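Speaker notes, "The Drawer of Cords and Other Moving Day Lessons"
Pultcombe Library evening talk, August 2024

Wait for people to sit down. Mention the restrooms. Slides are on the clicker, and if the clicker dies I just keep talking.

So I moved this June, out of a house I'd been in for 13 years and into an apartment less than half the size. I thought I was a tidy person! I'd like you all to know that I was very wrong about that, and tonight is mostly me telling you what I'd do differently.

Start with the room you use least. Everybody starts with the kitchen (I did too) and then you're eating cereal out of a measuring cup for two weeks. Do the guest room, do the hall closet, do whatever is up in the attic. Leave the coffee maker till the very last morning.

Ask for a show of hands: who has a drawer of cords? Wait for the laugh. Okay, cords. My rule now is that a cord gets packed with the thing it belongs to, in the same box, taped to the thing if I can manage it. If I can't name the thing, the cord goes to the electronics recycling bin. 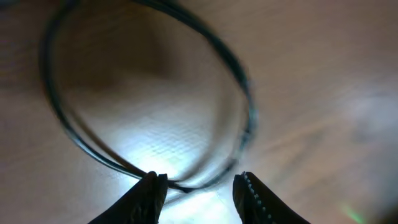
Slide 2: Dark cable, looped.

Pause here, because somebody always wants to defend their cord drawer. Let them. Then move on to furniture.

Furniture was my big mistake. I measured the new living room and never measured the stairs. The stairwell had a turn in it, my couch did not, and I ended up paying $300 to have the thing carried back down and driven to my cousin's garage. It's still there. So measure the doors, the stairs, the elevator if you have one, and write it all on one piece of paper that lives in your pocket. Not your phone. Phones die on moving day, it's like they know.

Tables are easier than you'd think if the legs come off. Put the screws in a sandwich bag and tape the bag to the underside. I wrapped my tabletop in two old quilts and it came through fine — better than the lamp did, anyway. Tell the lamp story only if we're running early.

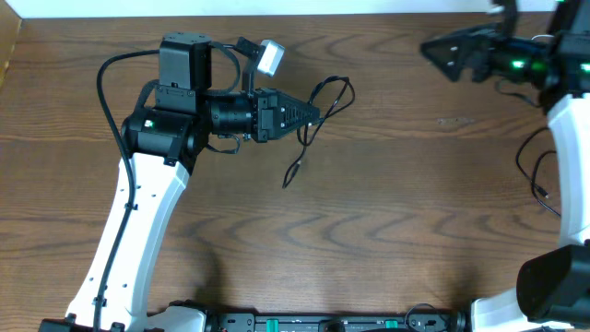 How far ahead should I book a moving company?
Six weeks if you're moving in summer, and three is usually fine the rest of the year. I called Trerka at two weeks and got the last truck they had, at seven in the morning.

Next part is boxes. Hold up the small box. Books go in small boxes! I know you know this. I knew it too, and I still filled a giant one with cookbooks and then stood there looking at it. Small boxes for heavy stuff, big boxes for pillows and coats. I got mine used through the Cumix swap board, 100 of them for the price of a pizza, and passed them along when I was done.

Label the sides, never the top, since the top disappears the second you stack anything. Room name first, then two or three words on what's in it. "Kitchen, baking pans." "Misc" isn't a label, it's giving up. I had so many that said "misc."

Then there's the part people get quiet about, the letting go part. Slow down for this one. I had my mother's dishes, a full set, and I kept four plates and the gravy boat. I took pictures of the rest and gave them to a neighbor who hosts big holidays. I use those four plates every day now and I never used the full set once. 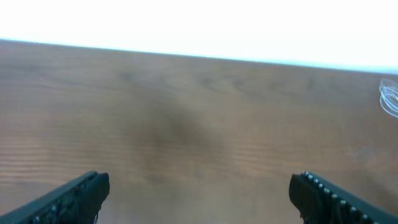 My friend Zeng told me you should keep one thing from every room and let the movers worry about the rest, and I'd say that's a little extreme for most of us, but it got me through the den in an afternoon.

Last stretch, and check the clock here. Before you hand over the keys, walk the empty place. Open every cabinet. Look behind the doors, look on the top closet shelf, check the dryer. Patch the nail holes and wipe down the baseboards. Take photos of every wall and floor with the lights on and save them somewhere you can find them. My final bill from the old utility company was off, and they wanted $636 until I sent them my meter photo.

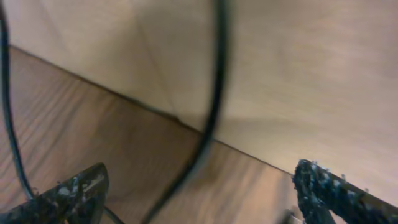 What do I do with the stuff I can't decide on?
Box it, write the date on the side, and put it somewhere out of the way for six months. Anything you haven't gone looking for by then can be donated, and don't open the box first or you'll keep it all.

Handouts are on the table by the door, checklist on the front and the measuring page on the back. Take two if you're helping a parent move. Turn off the projector before questions, it gets loud.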